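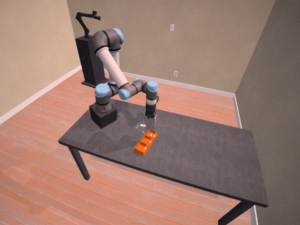
Hodville isn't somewhere you end up by accident. I changed trains twice and walked the last stretch in drizzle, all for the Ruven open day, and I was in a grand mood by the time somebody handed me a coffee.

Ruven teaches robot arms to put small things where they belong. Most of that happens in simulation first, so the star of the morning was an arm on a big screen, all grey links and light blue joints, with an orange tray in front of it and a few little bits of colour lying about the table. Even the room has been drawn for it, with plank floor, skirting boards and sockets on the wall. I asked Jinlong Bai, who had the keyboard, why anyone would bother with sockets.

"Real rooms have them," he said, and went back to typing.

They run the same small job 2000 times overnight with the pieces dropped in different spots, then come in and look at what went wrong. Jinlong's favourite is run 2473 from back in April (he has it bookmarked!), where the arm dithered over a single piece for almost 30 seconds and then picked up a different one. I've done the same at a buffet.

After lunch we got a go ourselves. You nudge the gripper along with the arrow keys, and I was dreadful at it. A girl from the Koskela school group was far better and let me know it. I'd have stayed till closing, but the last bus to Tovevport was the 129 and it was already at the stop with its engine running.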